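Chapter 4
Sorting Small Things

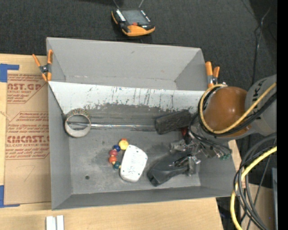
Every home has a place where odds and ends collect, and I love them all! In my aunt Kiều Kiều's house in Drurnen it was the bottom drawer of the dresser. A string of beads might turn up beside a roll of tape, a brush or one half of a pair of scissors, and as children we could lose a whole wet afternoon in there.

Sorting is one of the oldest jobs we do with our hands, and you already know more about it than you think. Do you begin with colour, with shape, or with what a thing is for? Each choice gives you a different set of piles – and some objects will refuse to sit in any of them.

In this chapter we try 2 ways of sorting the same 32 objects. You will need a tray with a divider, so borrow one before you read on.

4.1 Where to begin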